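Beschaffungsplanung für Robotikarbeitsplätze

Die Beschaffungsplanung für Robotikarbeitsplätze umfasst die Ermittlung des Bedarfs, die Aufstellung des Budgets, die Auswahl der Anbieter und die Abnahme von Tischrobotern samt Zubehör. Sie betrifft vor allem Labore, Hochschulinstitute und Entwicklungsabteilungen, in denen ein oder mehrere Roboterarme an einem festen Tisch betrieben werden. Von der Beschaffung industrieller Fertigungszellen unterscheidet sie sich durch kleinere Stückzahlen, häufige Umbauten und einen hohen Anteil an Zubehör, das einzeln bestellt wird.

Begriff und Abgrenzung

Als Robotikarbeitsplatz gilt die Gesamtheit aus Arbeitsfläche, Armen, Greifern, Steuerung, Sensorik, Verkabelung und Stromversorgung. Verbrauchsmaterial und Gegenstände, an denen gearbeitet wird, werden je nach Haushaltsordnung mitgerechnet oder als laufende Sachkosten geführt. Software wird gesondert ausgewiesen, sofern sie nicht fest an die Steuerung gebunden ist. Räume und bauliche Maßnahmen gehören nicht zum Arbeitsplatz im engeren Sinn, müssen aber im Zeitplan berücksichtigt werden.

Bedarfsermittlung

Am Anfang steht die Beschreibung der Aufgaben. Daraus ergeben sich Traglast, Reichweite, Zahl der Arme und Art der Greifer. Für das Greifen kleiner Haushaltsgegenstände genügt oft eine geringe Traglast, während die Wiederholgenauigkeit und die Öffnungsweite der Finger stärker ins Gewicht fallen. Zweiarmige Aufbauten verursachen höhere Kosten als die bloße Verdopplung eines Arms, weil Kollisionsüberwachung, gemeinsame Ansteuerung und eine größere Arbeitsfläche hinzukommen.

Im Planungsschema nach Koech wird der Bedarf in Grundausstattung und Ergänzung geteilt. Zur Grundausstattung zählt alles, ohne das der erste Versuch nicht stattfinden kann. Die Ergänzung wird erst nach der Inbetriebnahme freigegeben. 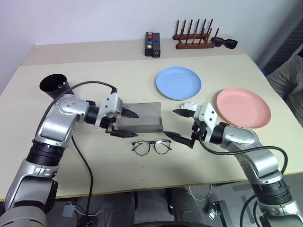 Zubehör und Kleinteile werden in Kostenplänen häufig zu niedrig angesetzt. Dazu gehören Halterungen, Kabel, Zugentlastungen, Ersatzfinger und Befestigungsmaterial. Bei Armen mit außen geführten Leitungen, die in Bögen über den Ellbogen oder seitlich am Arm entlanglaufen, ist die Kabellänge nach der ungünstigsten Armstellung zu bemessen. Gelochte Halterungen am Handgelenk sind als eigene Position aufzunehmen, ebenso die Gegenstände auf dem Tisch, also etwa Teller, Becher, Brillen, eine flache Schale oder ein Holzgestell mit Stäben. Solche Gegenstände sind billig, müssen aber in gleicher Ausführung nachgekauft werden können, wenn Versuche über einen längeren Zeitraum vergleichbar bleiben sollen.

Kostenarten

Üblich ist eine Gliederung in Anschaffung, Einrichtung und Betrieb. Die Anschaffung umfasst Arme, Greifer, Steuerrechner und Tisch. Zur Einrichtung zählen Lieferung, Montage, Kalibrierung, Sicherheitsprüfung und Einweisung. Betriebskosten entstehen durch Wartung, Ersatzteile, Strom, Lizenzen und Personal. Das Personal wird in vielen Anträgen nicht dem Gerät zugeordnet, obwohl Aufbau und Betreuung eines zweiarmigen Platzes beträchtliche Arbeitszeit binden.

Der Anbieter Stinum führt in seiner Preisliste mit Stand vom 18. September 2018 insgesamt 169 Einzelpositionen für Tischroboter und Zubehör. Für einen zweiarmigen Arbeitsplatz in Standardausführung werden davon 14 benötigt. Die übrigen betreffen Varianten, Ersatzteile und Erweiterungen. Listenpreise enthalten weder Fracht noch Einweisung.

Kauf, Miete und gebrauchte Geräte

Der Kauf ist bei dauerhafter Nutzung die gängige Form. Miete kommt in Betracht, wenn ein Vorhaben befristet ist oder die Eignung eines Modells noch nicht feststeht. Ikia vermietet Arme paarweise mit einer Mindestlaufzeit und rechnet einen Teil der Miete auf einen späteren Kauf an. Greifer sind davon ausgenommen und gelten als Verschleißteile.

Gebrauchte Geräte senken die Anschaffungskosten. Zu prüfen sind Betriebsstunden, Getriebespiel, Softwarestand und die Verfügbarkeit von Ersatzteilen. Fehlt die Dokumentation, ist die Sicherheitsbewertung vollständig neu zu erstellen.

Zeitplanung

Zwischen Bestellung und Nutzung liegen Lieferfrist, Aufbau und Abnahme. Arme und Greifer verschiedener Hersteller treffen selten gleichzeitig ein, sodass für die Zwischenzeit Lagerfläche einzuplanen ist. Einrichtungen mit jährlichem Haushalt bestellen oft bis April, damit die Rechnung sicher in dasselbe Haushaltsjahr fällt. Teillieferungen müssen vorher vereinbart werden. Die Gewährleistung beginnt je nach Vertrag mit der Lieferung oder mit der Abnahme.

Abnahme

Bei der Abnahme werden Vollständigkeit, Bewegungsbereich, Not-Halt und Greiferfunktion geprüft. Grarkitz verwendet ein Protokoll mit zwei Teilen: einer Sichtprüfung im stromlosen Zustand und einem Funktionslauf mit Gegenständen aus dem späteren Betrieb. Mängel an der Leitungsführung werden im Protokoll getrennt von Mängeln am Arm vermerkt, da häufig unterschiedliche Lieferanten zuständig sind.

Siehe auch

Greifer
Investitionsrechnung
Lebenszykluskosten
Leistungsverzeichnis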